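Week 4: Grids, or how to find anything twice
Instructor: Siv Hedlund
Notes typed up by Damian Berchtold

Reminder: the reading is the Baumgartner chapter on field survey. It is long and the jokes are from another age. Read it anyway.

1. Why bother

Last week we left the village of Polville with its well, its two barns and its feud. The old survey says the well is "a good walk from the church, toward the hill." Good for whom? The surveyor was said to be tall. A location that depends on the length of somebody's legs is a rumor.

A grid fixes this cheaply. Pick a starting corner, pick a square size, write both down. Most of the trouble in the Pralville survey came from skipping the writing down.

2. Choosing the square

Too big, and "square C4" covers a barn, an orchard and half a pond. Too small, and you spend July hammering in pegs. Tsutomu Kaneko's rule from the Rokel digs: a square should be the size of the mistake you can live with. For potsherds that is small. For lost cows, less so.

3. Naming the squares

Letters one way, numbers the other. Decide which is which before you leave the house. Leonie Meinecke's team had two notebooks with the letters running in opposite directions, and it took around 200 corrections to make them agree -- some in pen, alas.

Skip the letters I and O. They look like 1 and 0, and by late afternoon everyone's handwriting does too.

4. Lines and what they are made of

String sags, chalk washes off, and paint upsets the farmer. Indoors you have it easier, and tape on paper will do nicely. 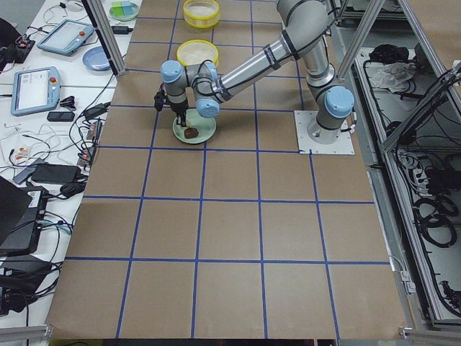 Fig. 2. Squares marked out in blue tape on a brown paper-covered table, with a robot arm mounted on top.

Whatever you use, a line has width. Measure from the same side of it every time, or from the middle, and say which in your notes. Things lying exactly on a line go to the square above and to the right. There is no deep reason for this. It stops arguments.

5. For next week

Draw a grid over your own kitchen floor plan and give the location of 7 objects. Swap with a partner, who has to find them from your notes alone. Hiu-tung Tai has graph paper if you need it. Please don't use the cat as one of the objects.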